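Budgeting for the Second Year of Automation

Requests for robotic equipment now arrive at regional distributors and light manufacturers in much the same form. A proposal names an arm, gives its purchase price, estimates the hours it will save and calculates a date by which it will have paid for itself. The figures are usually careful. In my view, they are usually attached to the wrong item.

The purchase price of a machine is the easiest number to obtain and the least useful one for planning. A buyer who prepares only for that number will be well equipped in December and short of funds by spring, when the work of teaching the machine begins in earnest.

The experience of Tremblay, a supplier of store fixtures and promotional clothing, is instructive. Its first automation budget reserved 11 percent of the total for demonstration and training work. Jurgita Lukoševičius, who oversaw the plan, had based that share on a vendor's template written for cartons of uniform size. The goods Tremblay handles are caps, hooks and wire stands, and the share was later raised to nearly 30 percent.

The Work That Budgets Leave Out

Soft goods and open wire forms are difficult in different ways. A cap changes shape when it is held. A rack with two tiers of projecting hooks offers many places for a gripper, a sleeve or a cable to catch. Demonstrations with such goods take skilled hands, a clear table and a considerable amount of patience, and each of these has a cost that belongs in the plan.
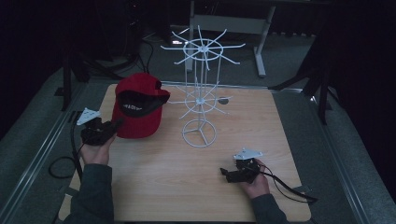
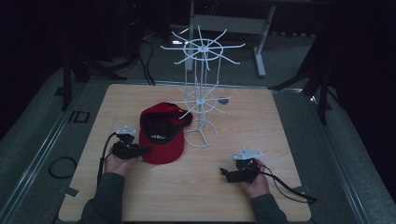

A red cap and a white wire rack, with a black gripper in each of the operator's hands.

What a Sound Request Should Contain

I would ask any department seeking funds to present labor first and hardware second. The request should state who will perform the demonstrations, for how many weeks, and who will review them. It should list stands, cables, lighting and floor space as separate lines. At Bavton these were grouped under "miscellaneous" for 2 years, and Darius Priedītis has written frankly of the difficulty he had in finding out what they had cost.

Sample goods deserve a line of their own. Wire arms bend and fabric loses its shape, and a display stand that has been handled all season is no longer the stand the customer will receive. Replacements should be purchased on a schedule.

The strongest objection to this approach comes from finance officers. Aušra Vītola of Sarkus argues that labor-heavy requests are harder to approve, as equipment can be depreciated and an operator's afternoon generally cannot. She is right about the accounting. The answer is to treat the demonstration period as part of the project from the outset, with its own approval and its own end date – and to decline the hardware if that period cannot be funded.

Leasing is sometimes offered as a way around the question. It spreads the cost of the arm and leaves the cost of preparation where it was. A firm that leases should apply the same test as a firm that buys, and should begin payments only when its training staff have been assigned.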